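Subject: Re: [home-arm] sim kitchen before cutting plywood
From: Kerttu Niskanen

On the marker question raised earlier:

> Does the red ball hide too much of the sink to be useful? I can't tell
> what the hand is over. Also, did the shelves load for you? Mine came
> up as a solid block.

The shelves load here. Renders from my copy of the Flarkano kitchen:

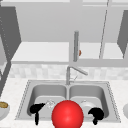
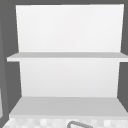
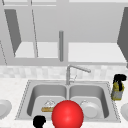 1. Marker. The sphere covers part of the front rim in both sink views. With the bowl and glass in the basins I can still make out the targets. With the sponge or brush in the left basin, one end is lost behind it. I want to cut the radius or draw it at 4 mm and accept that it is harder to find.

2. Shelves. Both boards in the middle render are bare, with no brackets modeled. Check that your mesh was exported as separate parts. A single convex hull would give you the solid block. Zimumdale has the same problem in its older exports.

3. Faucet. The spout angles off to the right, over the right basin. I have not added a keep-out volume for it yet. Please do so before you run the planner on that side.

4. Timing. Resetting the kitchen takes 93 ms on my machine. The log stands at 1,239 resets. I will rerun the last 200 with the smaller marker.

The real counter goes on the shop bench in July. I still need the basin depth from whoever measured it, and the Flustex branch needs a merge before then.

Kerttu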